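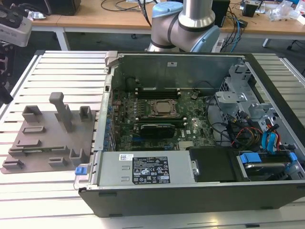 Issue 31, page 2

Keep the Old Towers Open
by Ga-eun Kwak

A desktop tower that comes off an office floor still has years of use in it, and most of them get scrapped anyway. I think that is a mistake, and I think the way the older cases were built is the best argument against it.

Take an office Dell with the side panel off. The parts a person is meant to touch are blue. There are blue clips by the expansion slots, a blue latch at the end of the power supply and blue plastic on the hard drive bay. Someone decided that the next owner would want to get in there, and colored the way in.

I learned on machines like that at Lolwood, where Si-eun Nam had me strip and rebuild 40 of them one November. By the end I could change a drive without looking at a manual. I could not say the same of the thin laptop I write this on, which has its memory soldered down.

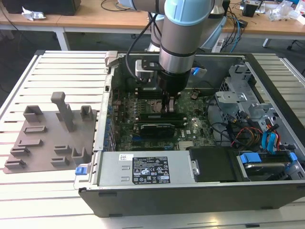 Memory is usually the first thing worth changing, and in a tower it takes a few minutes. Press the tabs, lift the module, seat the new one until it clicks. Han-gyeol Yeom wrote in last issue that people will not bother. Some will not. But Lolwood passed on 102 rebuilt towers last year, and almost all went to people who had asked for one.

Offices that replace their desktops should offer them to a repair shop before calling the scrap dealer – with the drives wiped, and the power cords in the box.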